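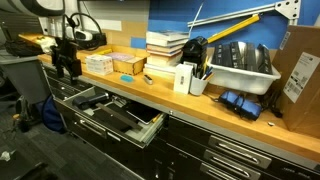 **Town well survey, 2004-04-03**
Thoa Bạch, Nawal Benkirane

We wanted to know how many old wells in Garkance still hold water. The parish map of 1593 was our starting point.
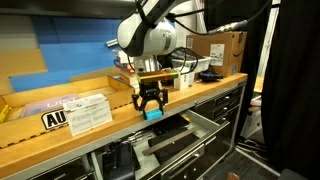

The map marks 22 wells. Most are under roads or houses now, and we could only get to two. Both held water - the one on Susamik Lane was nearly full. 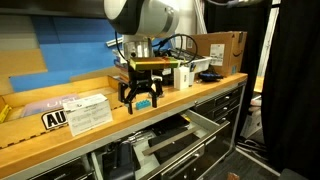 Eoin Doherty lent us his notes from August. His depth for Susamik Lane is lower than ours. We would like to measure again after a dry month.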